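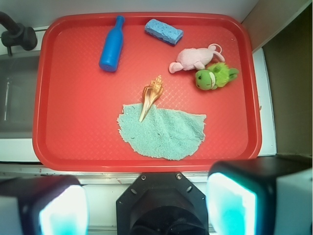
4. La excursión de escala y el tiempo prometido

Imprimir | Enviar por correo electrónico

Figura 1. Objetos sobre una bandeja roja: botella azul de plástico, esponja, ratón y rana de peluche, caracola y paño arrugado.

4.1. Duración anunciada y duración vivida

El folleto de una excursión portuaria es un género literario con una sola regla fija: el autocar siempre vuelve a tiempo. Todo lo demás admite variaciones. El pueblo puede ser milenario o simplemente antiguo, la bodega puede ser familiar o artesanal, y el mirador, con independencia de su altura, será inolvidable. Para este apartado leímos 49 folletos recogidos en la terminal de Virnville durante el mes de agosto y los comparamos con los cuadernos de ruta que los conductores tuvieron la amabilidad, o la resignación, de prestarnos.

Por «duración anunciada» entendemos el intervalo que figura en el folleto entre la salida del muelle y el regreso a él. La «duración vivida» es más difícil de fijar. Szczepańska propuso en un trabajo anterior restarle las esperas, con lo que algunas excursiones quedaban reducidas a una visita a los aseos y una fotografía de grupo. Preferimos aquí un criterio menos cruel y contamos como visita todo momento en que el viajero puede, al menos en teoría, mirar algo que no sea el respaldo del asiento delantero.

Con esa definición generosa, el valle de Colter sale relativamente bien parado. La carretera es mala, pero discurre junto al río, y los pasajeros del lado izquierdo declararon haber disfrutado mucho. Los del lado derecho describieron con notable precisión un talud. Ningún folleto distingue entre ambos lados, y los dos cuestan lo mismo.

4.2. La parada técnica como destino

El caso de Ji merece párrafo propio. La localidad aparece en los itinerarios como «breve parada técnica», fórmula que en la práctica designa una tienda de recuerdos con aparcamiento para autocares. Nam pasó allí 3 jornadas completas anotando entradas y salidas, y sostiene que ya la saludan por su nombre. Según sus notas, la parada técnica fue en todas las rutas observadas más larga que la visita al monasterio que da título a la excursión. El monasterio, por su parte, cierra a mediodía, dato que los operadores conocen y los folletos no.

No pretendemos escandalizar a nadie. Los viajeros entrevistados mostraron una tolerancia hacia la tienda que no habíamos previsto, y varios la señalaron como lo mejor del día. Uno de ellos, jubilado y reincidente, explicó que al monasterio hay que subir andando y que en la tienda hay sillas. Los modelos de satisfacción al uso recogen mal esta variable, quizá porque quienes los diseñan todavía tienen las rodillas en buen estado.

4.3. Tamaño del grupo y posibilidad de oír al guía

La ruta de Tindis se vende en 2 modalidades, privada y compartida. La primera promete «un trato exclusivo». La segunda promete «ambiente». En un día de agosto coincidieron en la plaza 445 visitantes de distintos grupos, privados y compartidos, y el ambiente fue, en efecto, igual de exclusivo para todos. Los guías levantaban paraguas cerrados de colores muy parecidos, y recogimos testimonios de personas que siguieron la explicación completa de otro grupo, en otro idioma, y quedaron satisfechas.

De ello se desprende una dificultad de método que no sabemos resolver del todo. Si el viajero valora con la nota máxima una visita que no era la suya, la encuesta se archiva igualmente a favor del operador que lo trajo. Excluimos estos casos cuando pudimos identificarlos. Sospechamos que quedan otros, y en el apartado 5 se presentan los resultados con y sin la ruta de Tindis, para que el lector escoja la versión que menos le moleste.

Imprimir | Enviar por correo electrónico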